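The compost bay at the back of our place has been running for three winters now, and I've finally stopped fiddling with it. I thought I'd write down what I do, partly for my own records and partly for Neema, who has moved into a unit in Covwood with a small courtyard and wants to start one.

I began with a plastic tumbler. It was fine for the first couple of months and then it got heavy, and after that I avoided turning it. What came out was wet and smelled like a drain. Bianka Kocsis, two doors up, told me it was mostly kitchen scraps and hardly any dry stuff, and she was right. I gave the tumbler away and built two open bays out of old fence palings. One bay gets filled while the other sits.

The rule I follow is a bucket of scraps, then two buckets of dry. Dry means leaves, torn cardboard, egg cartons and the straw out of the chook shed. I rake up leaves in autumn and keep them in wool sacks under the house, and they last until spring if I'm careful. When they run out I go through the recycling. Glossy cardboard I leave out. Tape comes off first, and I still find bits of it in the garden years later.

Water is the part I got wrong for longest. In January the heap dries out from the edges in, and you can put scraps on it for weeks without much happening. I give it a slow soak in the evening, then pull the old carpet back over the top. In winter it goes the other way and I use a sheet of corrugated iron to keep the rain off.
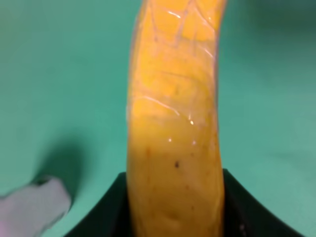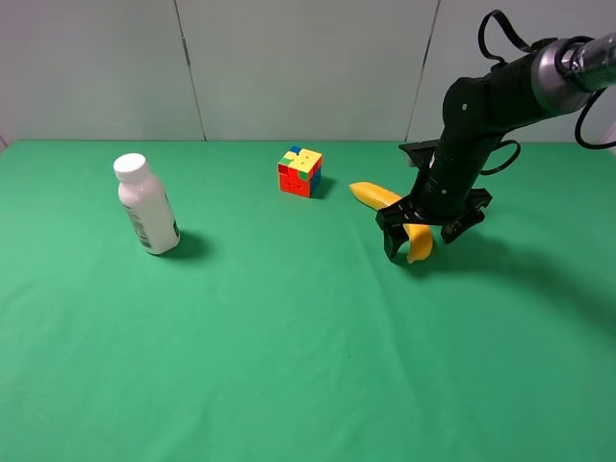 Most of what goes in the scrap bucket is fruit and vegetable peelings, coffee grounds and tea leaves, and it's the fruit that needs a bit of thought. Citrus I put in, despite what people say, but cut up. Avocado stones I throw in the bin after digging up the same one four times. A whole banana skin, glossy and yellow as it is when the fruit is ripe, will lie there for a good while looking like a strip of leather, so I chop mine into short pieces on the board before they go in the bucket. It takes no time and they're gone in a fortnight in warm weather. The little stickers need to come off too. Those don't break down at all.

Neema asked about using a banana-skin soak on pot plants. I tried it on the tomatoes one year and couldn't see any difference between the ones that got it and the ones that didn't. It did bring in the vinegar flies. I'd sooner put the skins in the heap.

Rats are the other question everyone asks. We had them the second year. I had been putting in bread, and I stopped. I also laid wire mesh under both bays, folded up the sides and stapled to the palings, which meant emptying everything out onto a tarp and losing a weekend. We haven't had them in the bays since. Victor, who has the block behind, still gets them, but he has a feed bin with a split lid and I've mentioned it to him.

I turn the heap with an ordinary garden fork when I remember. In the first year I had a thermometer and a notebook and turned it to a timetable. The notebook has 18 entries and then nothing. The compost from that year was no better than what I get now, it just came a little sooner. If you need it for a particular bed at a particular time, turning helps. If not, leave it.

The finished stuff goes through a sieve made from bird wire on a frame that sits over the barrow. Anything that won't go through gets thrown back in the new bay, which seems to get it going faster. The fine compost goes on the vegie beds before planting and the rest goes around the lemon tree.

For a courtyard I'd start with a single small bay or a worm farm, depending on how much dry material you can get hold of. Neema has one street tree and no lawn, so I've told her to try the worms first. I've put aside a sack of leaves for her anyway, and she can pick it up when she brings the trailer back.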